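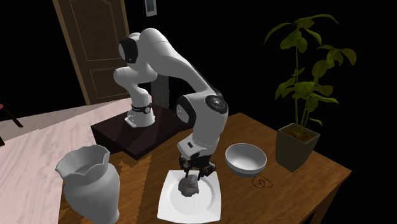 Why does the hot water at the Selholm units go lukewarm after a few minutes when the tank is full?
The tempering valve under the laundry sink is letting too much cold through. Close the isolation tap, clean the strainer on the cold inlet, and reset the valve before touching the thermostat.

Ticket 3054
Site: Selholm, unit 5
Opened by: Zubaida Rana
Assigned to: Daichi Maruyama
Status: Closed

Zubaida Rana, 7:40 am
Tenant in unit 5 reports the shower starts hot and drops to lukewarm. Kitchen tap does the same. Tank is a Skunetti electric, off-peak with day boost. No leaks that she can see. She has had the boost on since last night and it made no difference.

Daichi Maruyama, 9:15 am
Rang the tenant. Asked her to turn the boost off for now. The laundry tap is untempered and she says it stays very hot, so the element and thermostat look fine. I'll bring a valve kit in case.

Daichi Maruyama, 11:50 am
On site. Water pressure normal at the garden tap. Relief valve tested, seals properly. Tempering valve is the older Barroso pattern with the grey cap. Cold inlet strainer was half blocked with grit, same colour as what came out of the main when the council dug up the street in October. Hot side strainer clean.

Flushed both sides and refitted. Shower still dropped off after four minutes. Took the cap off and the spindle was stiff. Replaced the cartridge, part 484. Had one left in the van.

Daichi Maruyama, 12:35 pm
Ran the shower for some 900 seconds with the kitchen tap opened twice. Temperature held. Locked the adjustment and put the cap back on. Boost is off and can stay off.

Noelia Miranda, 2:05 pm
Can we charge this one to the owner? The tenant is worried she'll get a bill for the call-out.

Zubaida Rana, 2:20 pm
Owner pays. It's a fixture. I've emailed the tenant to let her know.

Daichi Maruyama, 3:10 pm
Units 2 and 3 have the same valve and share that cold line. Suggest we clean those strainers next time someone is out there. Andstead has the cartridges on order, please hold two for us.

Noelia Miranda, 3:25 pm
Two on hold under Selholm. Closing.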